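Home | Boards | Members | Search | Log in

Cavness College Discussion Boards > Faculty and Staff > Access and Enrollment

Topic: Proposed change to the women's bridge course in engineering

Posted by: xiaoyan_lu
Colleagues are invited to comment on the proposal to open the summer bridge course to all first-year students. The course was set up for women entering engineering and computing and has 20 places. Under the proposal, the number of places would stay the same and selection would be by application letter. Comments received on this board by the end of February will be forwarded with the proposal.
Xiaoyan Lu, Office of Academic Access

Posted by: l.kushnir
I support the change. The course teaches algebra review, technical drawing and basic programming. A student who lacks these is in need of them regardless of sex. Last year I advised 2 young men who had attended high schools with no physics teacher, and I had nothing to offer them except a reading list.
Lev Kushnir, Mechanical Engineering

Posted by: rautiainen_m
I must disagree with the previous post. The bridge course was never designed as remedial instruction. Most of the women who take it arrive with good grades in mathematics. What they report in the exit survey is that they had been the only girl in a shop class or a programming club, and that they had stopped asking questions there. A mixed group of 20 chosen by letter would very likely have the same makeup as our regular first-year sections.

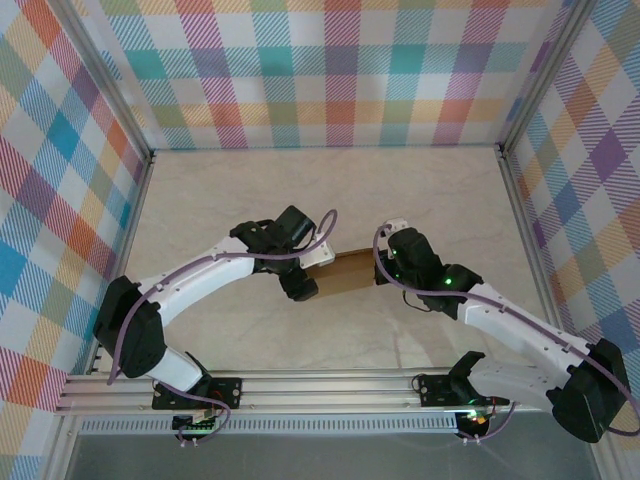
The proposal also says nothing about the Flester stipend, which covers lost summer wages for those attending. Several students have told their advisers that they could not have come without it. If the stipend is tied to the present terms of admission, the department should know this before any vote is held.

Posted by: xiaoyan_lu
The stipend is $1,000 per student and is paid from the general access fund. It is not tied to the present terms. I will ask that a sentence to this effect be added to the proposal.

Posted by: skerkix_27
May I suggest that both posters are describing real needs and that one course cannot meet them? A second section could be offered in the evening, open to all, with the existing section left as it is. The teaching cost would be modest if graduate assistants were used.

Posted by: l.kushnir
Graduate assistants are already fully assigned in the summer term. I would also object to placing the open section in the evening, when students with jobs are least able to attend. If there are to be two sections, they should be of equal standing.

Posted by: rautiainen_m
On that last point we agree. I would withdraw my objection to a second section held during the day, provided the first is kept for women and its survey is continued.

Posted by: xiaoyan_lu
Thank you. The two-section option will be listed as an alternative in the version sent forward. Mr. Kushnir, please send me the summer assignment list for your department so that the staffing figures can be checked.

Previous topic | Next topic | Back to Access and Enrollment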